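Piltside Recipe Cards

Welcome, and thanks so much for stopping by! Piltside is a collection of 136 handwritten recipes from our neighbourhood, typed up one at a time by Kanini Tanui and me over many pots of tea (and a fair bit of squinting at old cursive).

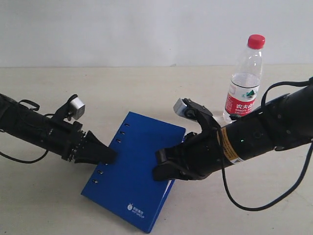 Each recipe is its own plain text file, with the title on the first line and the original spelling left alone. Measurements are in cups or grams, whichever the cook favoured, and 33 of them give no oven temperature at all, so do go gently with those!

Corrections are very welcome. Send them to Sharon Nyamweya.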